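How to sort a box of old cables into two boxes

In my house the cables lived for many years in one drawer, and every time I needed one I pulled out all the others with it. In August I finally made order. I write the method down for my neighbour Eirlys Ruddock, who asked me for it, and maybe it helps others too.

What you need

Two cardboard boxes of the same kind, with a lid that folds back and stays attached. Mine came from a shop order and they are low, so you see the bottom at once. You also need some paper tape, a pen, and a table with a cloth on it. The cloth stops the plugs from scratching the wood.

Step 1. Put everything in one box

Do not try to choose yet. Empty the drawer, the bag behind the door and the shelf under the television, and put all cables in the first box. The second box stays empty beside it, with the lid open.
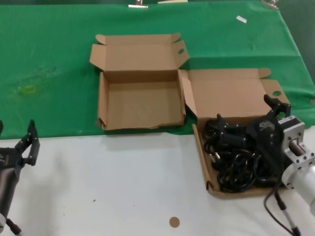 Step 2. Find an end and follow it

Take hold of one plug and lift slowly. If other cables come up too, shake a little and let them fall. Never pull hard, or the loops close into a knot and you will lose your patience. My first cable took longer than the next five together.

Step 3. Decide

Ask which device it belongs to. If you know the answer, the cable goes in the second box. If you do not know, lay it on the left side of the table and continue. Check also the whole length with your fingers. A cable with a crack in the cover should go to the electronics recycling, also when it still works.

Step 4. Wind and label

Make a coil as wide as your hand, not tighter, and close it with a strip of paper tape. Write the device on the tape. "Printer" is enough, you don't need the model number. I had 12 coils at the end and they fit well in one layer.

Step 5. The unknown ones

Put these back in the first box and write the month on the lid. My colleague Vusumuzi Van Wyk waits a full year before he gives his away. I wait until spring.

If a box is soft or torn at the front, strengthen the corner with tape on the inside before you fill it. Keep both boxes flat on a shelf, with the labels to the front.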